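회사 소개

주식회사 Zustard는 공장과 연구시설에서 쓰는 산업용 수처리 설비를 설계하고 납품하는 회사입니다. 주력 분야는 냉각수 순환 계통의 여과, 연수 처리, 보일러 급수의 탈기이며, 설비 납품 이후의 수질 분석과 소모품 교체까지 같은 조직에서 담당합니다. 생활용수와 음용수 설비는 취급하지 않습니다.

사업 영역

1. 냉각수 처리
개방형 냉각탑의 순환수는 증발에 따라 용존염 농도가 높아집니다. 당사는 보급수의 경도, 실리카, 염화물 이온 농도를 먼저 측정한 뒤 농축 배수를 정하고, 그 값에 맞추어 블로우다운 밸브의 개방 조건을 설정합니다. 측류 여과기는 순환 유량의 5%를 기준으로 선정하되, 분진 발생이 많은 사업장에서는 현장 시료의 부유물질 농도를 보고 다시 계산합니다.

2. 연수 및 순수 설비
이온교환수지식 연수기와 역삼투 설비를 공급합니다. 연수기는 2탑 교번식을 표준으로 하며, 한쪽 탑이 재생 중일 때 다른 쪽 탑이 급수를 이어 갑니다. 재생 주기는 시간이 아닌 적산 유량으로 제어합니다. 역삼투 설비는 전처리 필터의 차압, 막 입구 압력, 생산수 전도도를 연속 기록하며 기록 파일은 고객사가 직접 내려받을 수 있습니다.

3. 보일러 급수
저압 및 중압 보일러용 탈기기와 약품 주입 장치를 제작합니다. 탈산소제의 주입량은 급수의 잔류 용존산소와 급수 유량을 함께 반영하여 조정합니다. 관류보일러를 여러 대 병렬로 운전하는 경우에는 응축수 회수 배관의 pH와 철 농도를 별도로 점검할 것을 권장합니다.

제품군

Surlow 시리즈는 측류 여과기 제품군입니다. 여과재는 규사와 안트라사이트의 2층 구성이 기본이고, 역세척은 차압 신호와 타이머 중 먼저 도달한 조건으로 시작됩니다. 본체는 탄소강에 내부 에폭시 도장을 하며, 염화물 농도가 높은 현장에는 스테인리스강 본체를 적용합니다.

Ramix 시리즈는 약품 주입 및 혼합 장치입니다. 다이어프램 정량펌프, 약품 탱크, 교반기, 누액 받이를 하나의 스키드에 조립하여 출하합니다. 현장에서는 전원, 원수, 토출 배관만 연결하면 됩니다. 한 대에 약품을 최대 12종까지 등록할 수 있고, 서로 반응하는 약품의 동시 주입은 제어반에서 차단됩니다.

두 제품군의 제어반은 동일한 단자 배열과 통신 주소 체계를 사용합니다. 기존 제어반을 교체할 때에는 입출력 목록을 먼저 보내 주시면 대조표를 작성하여 회신합니다.

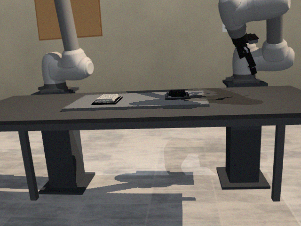
Nishimura는 Surlow 여과기를 운전해 보니 역세척 배수량이 사양서의 수치와 거의 일치하여 배수조 용량을 다시 계산할 필요가 없었다고 전해 왔습니다. 다만 여과재 보충 시기를 판단하는 기준이 설명서의 뒤쪽에 있어 찾기 어려웠다는 의견도 덧붙였습니다. 해당 내용은 개정판 설명서에서 일상 점검 항목으로 옮겼습니다.

수질 분석실

분석실은 본사 건물 1층에 있습니다. pH, 전기전도도, 총경도, 칼슘경도, M-알칼리도, 염화물, 황산염, 실리카, 전철, 탁도를 자체 분석하며, 레지오넬라균과 미량 중금속은 외부 시험기관에 의뢰합니다. 지난 사업연도에 접수한 시료는 1,968건입니다. 시료는 채수 후 냉장 상태로 보내 주시기 바라며, 용기에는 채수 지점, 채수 시각, 당시 수온을 기재해야 합니다. 기재 사항이 빠진 시료는 분석은 진행하되 성적서에 참고용으로 표시됩니다.

유지관리

현재 정기 점검 계약을 맺은 사업장은 89곳입니다. 점검 항목은 여과재 높이, 수지 파쇄율, 정량펌프의 토출량 교정, 밸브 작동 시간, 전도도 센서의 표준액 교정입니다. 점검 보고서에는 측정값과 직전 점검값을 나란히 적고, 기준을 벗어난 항목에는 조치 내용과 사용 부품의 품번을 기재합니다. 매년 7월에는 냉각탑 부하가 커지는 시기에 맞추어 순환수 분석을 한 차례 추가합니다.

견적 및 기술 문의

견적을 요청하실 때에는 다음 자료를 함께 보내 주십시오.
원수 수질 성적서
시간당 최대 유량과 평균 유량
설치 공간의 평면도 및 천장 높이
사용 가능한 전원 사양
배수 처리 방식

원수 성적서가 없는 경우 당사 분석실에서 시료를 받아 분석할 수 있으며, 이 비용은 견적서에 별도 항목으로 표시됩니다. 기존 설비의 개조를 문의하실 때에는 명판 사진과 배관계장도를 첨부해 주십시오.

최종 수정일: 2023년 4월 7일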